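Wicker baskets for the toy shelf: crumbs, dust and what to line them with

Posted by Zorica Popescu, Tue 3 September

I run the toy library at the Lamow hall and I'm replacing the cardboard boxes we keep the small toys in. The boxes have had it. The corners have gone and two of them have been taped so often there's more tape than box.

I've bought one woven basket to try before ordering more. It's a rectangular one with rounded corners and low sides, from Teixeira. The label says "rattan look" and nothing else useful. I think it's synthetic but I'd like to hear from people who have had them for a few years.

What I need to know:

Do they hold their shape when they're pulled on and off a shelf all day?

Do you line them?

How do you clean them?

The shelf is a Grusero, the deep one, and the basket fits lengthways with a bit of room at the side. Sideways it sticks out over the front, so lengthways it is. 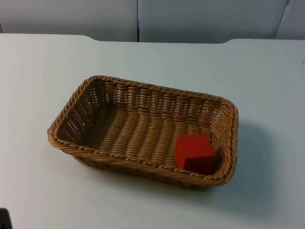
Blocks are the first thing I want to move over. We have a big mixed lot of them, all colours, and at the moment they live in the worst of the cardboard boxes, which means the children tip the lot out to find one. A low basket should stop some of that. I put a single red cube in to see how easily a small child would spot it, and tucked into the corner against the rim it still shows up well against the tan. My doubt is the floor of the basket. It has ribs with gaps between the strands, so blocks are fine but beads and the little pegs from the peg boards could be another matter.

The budget is tight, so I'd rather get this right before I order the rest.

---

hallkeys

We've had the same sort at our playgroup for 5 years. Shape is fine. The rim is the strong part, so teach the helpers to lift by the rim at both ends and not hook a finger through the side. The sides are where ours have gone. A child gets a finger in one of the slits and works at it until a strand pops out.

We don't line ours. Grit falls through on to the shelf and you wipe the shelf.

---

Marrow_and_Peas

Line them. I don't agree with the above at all. Grit doesn't all fall through, it gets stuck where the strands cross over the ribs, and then you're there with a paintbrush. A piece of cotton cut to the size of the floor is enough. Ours go in the wash at the end of the month.

For pegs and beads I wouldn't use wicker of any sort. Lidded tubs.

---

hallkeys

A paintbrush takes two minutes. Liners get pulled out and worn as hats, and then you have the liners to find as well as the toys.

---

Marrow_and_Peas

Then sew them in. Four stitches, one at each corner, round a strand.

---

Zorica Popescu

Thanks both. Sewing them in is an idea but I would have to unpick them every time they needed washing, and it would be me doing it.

I've had a better look at the weave since I posted. With the basket held up and tilted, the light comes through the floor in rows of little dashes, and there are smaller points of it in the ends. The slits are narrow. I tried a peg from the peg board and it wouldn't go through flat, but it went through end on without any trouble. So pegs are out. Beads I haven't tried and I don't think I'll bother.

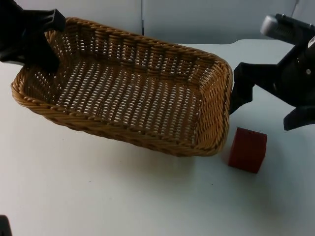
Blagoje Stojanovska thinks the liner question depends on what goes in. Blocks, cars and animals don't need one. Dolls' clothes do, if the strands are at all rough, because knitted things catch. Blagoje has had a whole cardigan unravelled that way, one of the good ones somebody's grandmother had made. The test is to drag an old pair of tights round the inside. If they snag, line it. If they don't, leave it alone and spend the money on something else.

---

Marrow_and_Peas

The tights test is a good one. I'd still line it.

---

tuppence_h

Are you sure it's synthetic? Easy way to tell is the cut ends, turn it over and find where a strand finishes. If it's hollow or the colour is the same all the way through it's plastic. If it's fibrous it's natural or paper. Paper ones look nearly the same and they go to pieces when you wash them, so worth knowing before you get the hose out.

---

Zorica Popescu

Turned it over. Same colour all the way through, and smooth. So plastic, I'm fairly happy with that.

Did the tights as well. One snag, on the inside of an end wall near the top, where a strand end sticks out a little. I trimmed it with nail scissors and went round again and it was fine.

---

hallkeys

Good. Trim any others flush and check them again after the first month, they do work loose a bit when they're new.

Cleaning, as you asked and we all wandered off: warm water, washing-up liquid, old toothbrush along the rim. The twisted rim is where the dirt sits. Rinse in the bath or outside. Stand it on its end to drain or the water stays in the strands and drips on the shelf.

---

Marrow_and_Peas

Agree about the rim, and about standing it on its end. I'd add that you should hoover it first. If you wet it with the dust still in, it turns to paste and sets in the gaps.

---

gorse_lane

What did you pay, if you don't mind saying? We're looking at Even for ours and they're not cheap once you want more than a few.

---

Zorica Popescu

I don't mind. The whole budget for the shelf is 319 pounds and that has to cover the baskets, the labels and a new mat. I've put roughly 80 of that down for baskets. I haven't looked at Even. Do they do a low one? Most of what I see is tall, and the smallest children can't see into a tall one so they pull it over.

---

gorse_lane

They do a low one but only with handles cut in the ends. The handles are all right. They take up a good part of the end wall though, and small cars come out through them.

---

tuppence_h

Handles are worth it if children are carrying them. Without a handle they drag the basket off the shelf by the front rim and it lands on their feet. We went over to handles for that reason. Cars come out, yes, so the cars go on the bottom shelf.

---

hallkeys

Ours have no handles and in all that time we've had one bumped toe. It's a light basket. What matters is how much you put in it. Half full and a three-year-old can manage it.

---

Zorica Popescu

I'll stay with no handles for the blocks and think about it for the rest. Half full is a good rule and I'll put it on the labels.

On the dust. I cleared a table and gave it a wipe so I could see what the basket sheds when it's moved about. There are specks on the top near the basket now and more of them further out, mostly very faint, with one round dark one that's a good deal bigger than the rest. I can't say which of them came out of the basket and which were on the table already, because I wiped it in a hurry. I'll do it again properly with a damp cloth and a sheet of paper underneath.

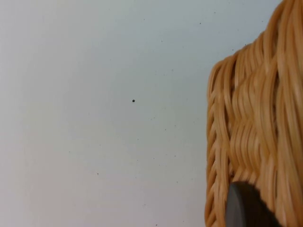

The other thing I want to try is the shelf itself. At the moment it's bare, and if grit does come through the floor of the basket it'll go straight into the joint at the back, where I can't reach it. I have some wipe-clean shelf paper left over from the kitchen cupboards and I'm going to cut a length of that to go under the baskets. It can come out and be shaken over the bin. That might do the same job as a liner without anybody being able to wear it.

---

Marrow_and_Peas

Shelf paper under and a liner in. Then you've got both.

---

hallkeys

Or shelf paper under and nothing in, and go home on time.

Fix the front edge of the paper down or it'll come out with the basket every time. Double-sided tape along the front, leave the back loose.

---

tuppence_h

New plastic ones do shed a bit, by the way. Little trimmings from where the strands were cut at the factory. Give it a good shake outside, upside down, and bang the bottom with your hand. After that what you get is mostly whatever the children brought in.

---

Zorica Popescu

Will do that before I repeat it with the paper.

So far then: blocks, cars and animals in baskets with no liner, shelf paper underneath with the front edge taped. Dolls' clothes in a basket with a cotton liner, loose, and I'll see how long it lasts. Pegs and beads in lidded tubs. Hoover first, then soapy water and a toothbrush.

I'm still undecided about train track. The long straight pieces would go in but the curved ones are awkward in anything with rounded corners.

---

gorse_lane

We keep track in a flat crate under the table. Never found a basket that suited it.

---

Marrow_and_Peas

Same. Crate. And the engines separate from the track or the magnets all end up in one lump at the bottom.

---

Zorica Popescu

Crate for the track, then. I've got one in the cupboard with Christmas things in it that could be emptied.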